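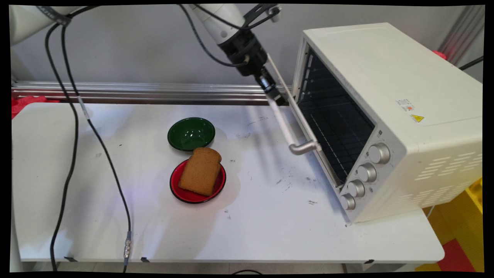

Brândușa Costache has cooked on a countertop oven for 18 years, in three apartments. She had a full-size range in only one of them, and she used it to store baking sheets.

"I live with my sister, so it's 2 of us at most," she says. "Why would I heat up a big oven for toast and a potato?"

Costache runs the repair counter at Bisdale, a secondhand kitchen store, where toaster ovens make up most of her work. Last year the store took in 204 of them. The complaint she hears most often has to do with the door.

"People lean on it. They pull the door down, set a dish on it while they look for a mitt, and do that every day for years. Then the hinge goes soft and the door won't close all the way. The oven still gets warm, so they keep using it, and they wonder why the toast is pale."

Her advice is to keep a plate next to the oven before opening it. A small one is enough for bread. Costache keeps hers on the left, where the counter is clear, and moves the slice straight over.

"You want somewhere for it to go," she says. "That's the whole trick with a small kitchen."

She also thinks most owners ignore the knobs. On an oven with several of them, she says, many people learn the timer and leave everything else where it was the day they brought it home.

"Turn them all once. Find out what they do. I had a man bring in an oven he said was broken, and it was set to heat from the bottom only."

Cleaning comes up, too. Costache takes the wire rack out and washes it in the sink with dish soap, then wipes the inside with a damp cloth once the oven is unplugged and cold. Crumbs on the table bother her less.

"Crumbs on the table you can see. It's the ones under the heating element that smoke."

She is careful about where an oven stands. The vents need open space, and she won't sell one to a customer who plans to push it into a cabinet. In August she turned down a sale for that reason. The customer came back the next morning with a rolling cart and bought the oven after all — plus a second rack.

Her own breakfast is one slice of brown bread, toasted dark, with butter. She eats it standing up, before the store opens.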